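Sorker Hand Gripper

The Sorker is a hand-held gripper kit sold by Barnarness, a small robotics shop in Ilerbridge. I've been keeping this entry up since August, so forgive me if it gets a bit fond! The kit costs $498 and comes with two fingers, a bracket and a manual by Percy Echeverri (48 pages, and I've read every one). You squeeze, it records, and a robot arm learns from it later on. The older Räsänen kit ran $700, or $900 with spare fingers, and I never got on with its handle.

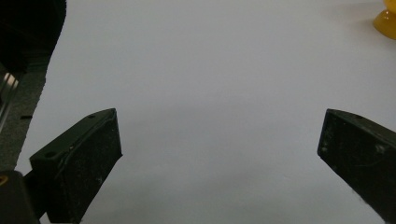
Sorker fingers, open, over a pale work surface.

See also: Räsänen kit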